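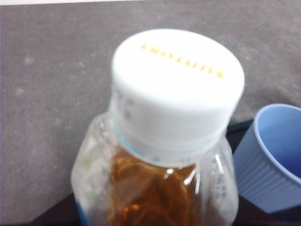 Patham Tabletop Manipulation Set

Summary
This data set was recorded by the student robotics club at Clokusham Technical College as part of its October project term. It contains wrist camera video and joint readings from a single arm working with household items such as drink bottles and cups.

Contents
The release holds 47 episodes, split into 2 tasks: grasping a closed bottle and placing it beside a cup, and moving the cup alone. Each episode is stored in its own folder with a plain text log. Episode 9 has no joint readings and should be left out of training.

Collection
Club members guided the arm by hand controller at the Tejada Laboratory bench. Operators completed a safety briefing before their first session. Lighting was not standardized — glare on clear plastic is common.

Intended Use
The set is meant for coursework and for entries in the Hastico student competition. It is too small to support claims about general performance.

Known Limits
Fine print on labels is often unreadable. Objects may leave the camera's view during the approach.

Access
Requests are reviewed by the club on Thursday of each week during term.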